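Koubek takes on Starkero rigging line for US rental houses

Koubek has signed on as US distributor for Starkero, the Polish maker of chain hoists and motor controllers. The deal started in August and covers the full hoist range plus spares. Truss is not part of it, at least for now.

First stock is already in. Koubek took 148 hoists in the opening shipment, most of them the half-ton model that touring crews seem to want, with a smaller batch of one-ton units behind it. A second container is booked. No word yet on what's in it.

Bogumił Kubiak, sales lead at Starkero, was over for the open house and spent most of it on a ladder with the cover off a motor. "People want to see the brake," he said. "So we show them the brake." He said the company had been asked about US stock for years and kept having to quote shipping times that lost it the job.

The open house ran 3 days at the Koubek warehouse. Doors at 10 a.m., coffee gone by 10:20. Rental shops, two church techs, a good few theater people, plus a school group that came in on the last afternoon and asked better questions then the rest of us. Load cells got a lot of attention. So did the new 8-way controller, which links up to 5 units on a single cable run and has an e-stop you can hit with gloves on.

Pricing was the other talking point. Koubek is holding list prices level through the end of the season, and trade accounts get the first service free if the hoist comes back inside 12 months. Seema Shukla, who runs the rental desk at Prurerel, said that was what tipped it for her. Prurerel has ordered nearly a third of the first shipment and will swap out its older motors over the winter, a few at a time so the hire stock doesn't run short. "I've got shows going out every week. I can't have a shelf of motors waiting on a part from overseas," she said.

Training comes next. Koubek plans one-day hoist service classes at the warehouse, small groups, own tools welcome. Dates to follow. Anyone already certified on another make can skip the morning and just do the afternoon bench session – lunch is included either way.

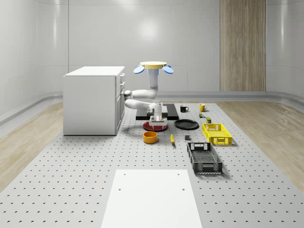

Simulated view of a white robotic arm above a dark red plate.

Also in brief: Kondum has moved its lighting demo room to a bigger unit across the street, 1056 square feet, with a proper grid this time. Visits by appointment. The old room stays open for pickups until the lease runs out, and the phone number hasnt changed.

Trade account forms for the Starkero line are at the Koubek front counter or by email from the sales office.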